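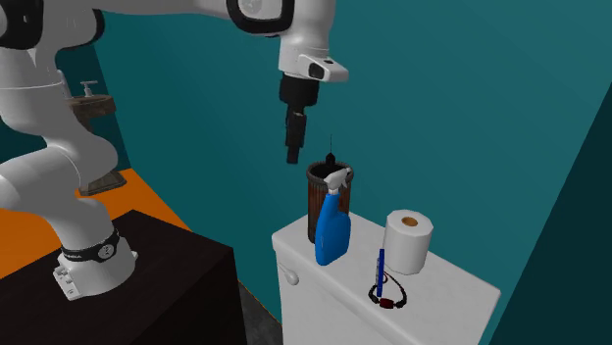

Slide 1: Rules for robots in small rooms

Filed under: Talks, Robot Safety
4 min read

Open with the bathroom. Let people look at it for a moment before saying anything. Simulated arm, empty gripper, fingers pointing straight down over the lid of a toilet tank. Then: "Every rule in this talk applies to this."

Say where it comes from. At Pumphrey we wrote our house rules for factory cells. The first draft ran to 62 rules, and most of them assumed a fence. Very few bathrooms have a fence.

Slide 2: Write the rule before the run

The Luvoditz guide got this right early. If a rule shows up after the test, it's a diary entry. Ask who has a written stop condition for their current project. Wait for hands. Don't comment on the number.

Slide 3: Hover, then commit

The arm pauses above an object before it goes down. We ask for 2 seconds. Engineers hate this and will offer you one. Point back at the bathroom: a wicker-like container, a spray bottle in front of it, a beaded bracelet, a roll of paper. Overlapping things on a narrow shelf — a pause is cheap here.

Slide 4: Sort by what happens if you drop it

Old habit was sorting objects by weight. Paper roll: drop it, pick it up. Spray bottle: treat the contents as unknown, keep it upright, go slow. Bracelet: somebody's grandmother gave it to them, as far as your paperwork is concerned.

(If short on time, skip to slide 6. Slide 5 is the one with the flowchart, and it has never made anyone happy.)

Slide 5: Flowchart

Read only the left branch. Mention that Prarnex uses the same one with nicer colors.

Slide 6: Simulation counts, with a label

A pass in simulation gets logged as a pass in simulation. Eter's log template has a separate column for it. Use the column. We once spent some 6 weeks finding out which passes were which, and I was the one who had said the column was clutter.

Leave the log template up for questions.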